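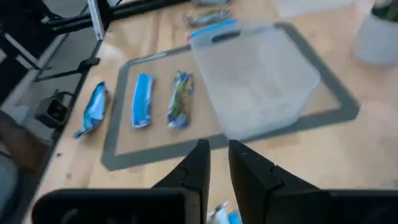 Sorting Individually Wrapped Snack Bars into Bins

Applies to: break room shelves, pantry cupboards, supply drawers
Updated 13 Feb 2019

Mixed snack bars stored in their shipping cartons are hard to rotate and hard to count. The procedure below moves them into open bins, one type of bar per bin where possible. It assumes the bars are individually wrapped and the wrappers are sealed. Loose or unwrapped food needs a lidded container and is covered on a separate page.

What you need

A clear table, wiped and dried
A flat mat with a visible border (a silicone baking mat works)
Open-topped bins, clear or frosted, with handle slots
One bin in a solid color for bars that are not going back on the shelf
A marker and removable labels

Preparing the table

Place the mat in the center of the table with the long side facing you. Set the bins behind it or to either side, within reach. Handle slots should face the direction the bins will be pulled from the shelf. Keep the solid-color bin away from the others.

Wash the bins before first use. Molded bins from the Clenar line are supplied with a film on the inside walls that does not come off with a dry cloth. Use warm water and dish soap, rinse, and let them air dry upside down.
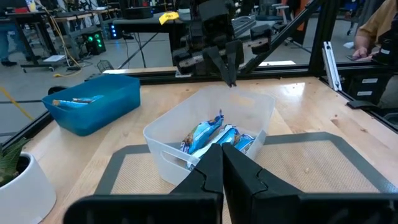

Renata Magaña
Storage and Supplies Editor, Bredden

Laying out the bars

Empty one carton at a time. Lay the bars lengthwise, side by side, with the printed face up. Leave enough space between them to pick up each one without dragging its neighbor. Bars that do not fit on the mat can go on the bare table next to it.

Check each bar as it is laid down:

1. Read the date on the back or on the crimp.
2. Press the wrapper lightly. A sealed wrapper resists and springs back.
3. Look at both crimped ends for splits.

Any bar that fails a check goes into the solid-color bin. Do not return it to the carton. 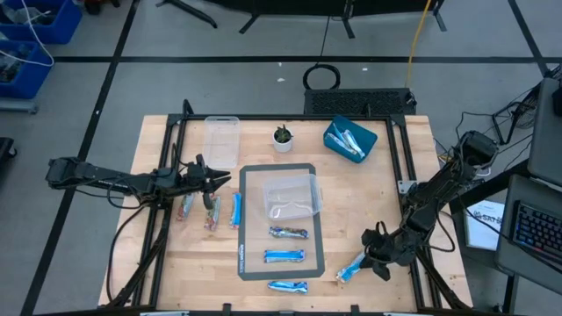 Group what remains by product first, then by date within each product. Wrapper color alone is not a reliable guide. Several makers use blue and silver for different flavors, and the Vodau assortment changes its printing between batches. Read the name on the wrapper.

Filling the bins

Hold each bar by the middle, not by the crimp. Lower it into the bin and release it; do not drop it from above the rim. Start with the latest dates at the back and finish with the earliest dates at the front. Bars should lie flat. If one ends up propped against the wall, take it out and set it down again.

Stop filling below the handle slots. Bars stacked higher than this slide out when the bin is carried.

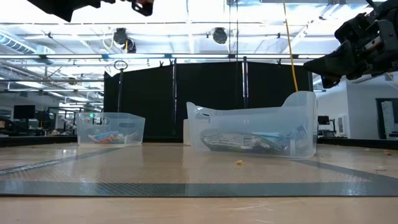 Small clear bin with assorted snack packages; larger scoop-shaped bin at right.

Bags and other shapes

Chips and similar bags do not stack with bars. Give them a larger bin with a low front, and lay them on their sides. Do not put bars on top of bags.

Labeling

Write the product name and earliest date on a removable label and place it on the front wall, below the slot. Shelf code 509 is reserved for mixed bins. Repeat the date check every 2 months, and do a full re-sort in October.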